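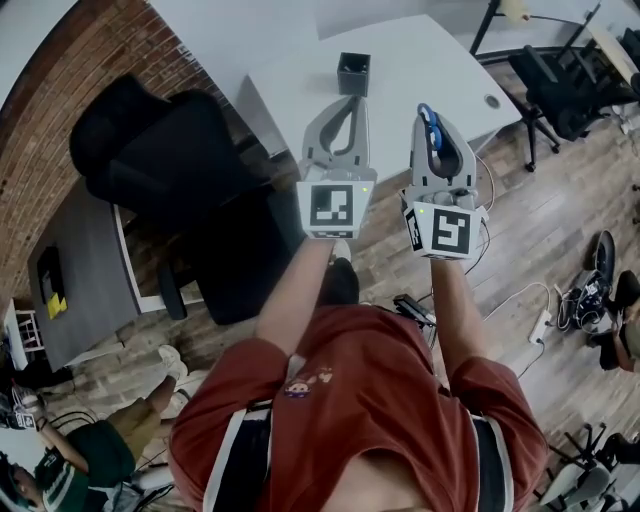

So the Umis reading room is getting its evening hours back, and I could not be happier! Starting in February the doors stay open until 9 p.m., which means those of us who work a regular day can finally return a book without sprinting up Endine Street on our lunch break.

I called Juniper Boateng at the front desk to make sure I had it right (I've been burned by rumors before). She told me the town got 256 signatures on the petition, and it only needed 200. "People kept coming in to sign after we'd already sent it off," she said.

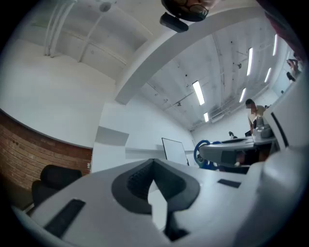

*1 min read*

The extra hours will be paid for out of the Ostrowski fund, the same one that bought the big atlases and that slightly wobbly globe. Fedir Ostapchuk, who runs the room, says he also has 2000 paperbacks sitting in storage over in Drerkden, and he'd like to get 300 of them onto the shelves by opening night. Mostly mysteries and westerns, plus some cookbooks. I've already asked him to hold anything with pie in it.

A few small things: the side door still locks at 6, so use the main one after that. Parking behind the bakery is fine in the evening. And the copier is still broken, sorry. Fedir has a part on order and will put a note on the door when it's fixed.

Library cards from last year still work, so dig yours out of the junk drawer.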